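[Somstead-Liste] Re: Fischereiabkommen und der Brief ans Ministerium

Paraschiva Costache, 13. Aug. 2022
Lesezeit: 2 Minuten

Hallo zusammen,

nur schnell, sitze gleich im Zug. Kátia schrieb:

> Liebe Liste,
> ich habe den Entwurf zum Abkommen mit Esitz jetzt zweimal gelesen und
> verstehe nicht, warum wir so zögern. Die neue Außenministerin von Gramus
> hat im März klar gesagt, dass sie den Vertrag neu verhandeln will.
> Besser wird es für uns nicht. Wenn wir bis zum Herbst warten, sitzt
> in Esitz womöglich eine andere Koalition am Tisch und der Artikel über
> die Küstenzone ist weg. Ich wäre dafür, unsere Stellungnahme sofort
> rauszuschicken, auch wenn sie nicht perfekt ist.
> Grüße
> Kátia Fagundes

Kátia, im Grunde ja. Aber zwei Sachen stören mich.

Erstens die Küstenzone. Im Entwurf steht jetzt 20 Seemeilen, in der Fassung vom Frühjahr stand da noch gar keine Zahl, nur "angemessener Abstand". Wer hat das reingeschrieben? Von Gramus kommt es nicht, die wollten immer 50. Wenn wir das jetzt loben, haben wir die kleinere Zahl praktisch abgesegnet. Würde ich lieber offen lassen und nur das Prinzip unterstützen.

Zweitens der Ton. Der Absatz über die alte Regierung muss raus. Klar, die haben jahrelang nur Erklärungen abgegeben und nie selber in Esitz angerufen, das weis jeder hier. Aber im Ministerium sitzen noch dieselben Referatsleiter wie vorher und die lesen unser Papier als erste. Dann liegt es erst mal.

Zum Figueiredo-Bericht: hab ich nur überflogen. Der Teil über die Schiedsstelle ist brauchbar, den würde ich zitieren. Den Rest eher nicht, zu viel Wunschdenken, und die Annahme dass Esitz beim Zoll nachgibt halte ich für falsch. Die haben da innenpolitisch null Spielraum, Hafenarbeiter, Regionalwahl, das ganze Programm. 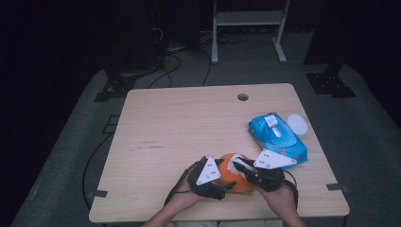

Was bis Montag passieren müsste

- Küstenzone: Zahl streichen, Prinzip behalten. Mach ich, heute abend noch.
- Absatz zur Vorgängerregierung: ersatzlos raus. Kátia, ist das ok für dich? Sonst bitte gleich melden, nicht erst wenn's verschickt ist.
- Schiedsstelle: Zitat aus dem Bericht mit Seitenzahl. Wer hat die Druckfassung? Meine PDF hat eine andere Zählung.
- Übersetzung: die englische Fassung hängt hinterher, da steht noch "treaty" wo wir inzwischen überall "Abkommen" im Sinne von agreement meinen. Ist nicht egal, ein treaty müsste in Gramus durch beide Kammern.

Und noch was zur Frage von neulich, ob wir direkt nach Esitz schreiben sollen. Bin dagegen, jedenfalls jetzt. Erst das eigene Ministerium, dann abwarten ob überhaupt eine Antwort kommt, und danach von mir aus ein kurzer Brief an die Botschaft. Wenn beides gleichzeitig rausgeht fühlen sich die einen übergangen und die anderen nehmen uns nicht ernst. Hatten wir beim Transitprotokoll schon mal, war unschön.

Bin ab morgen mittag wieder normal erreichbar, vorher höchstens per Handy und mit schlechtem Netz. Einwände bitte an die Liste und nicht nur an mich, sonst geht das wieder unter.

Gruß
Paraschiva

Somstead-Liste · Kontakt zur Listenverwaltung · © bei den Verfassern der Beiträge · Nach oben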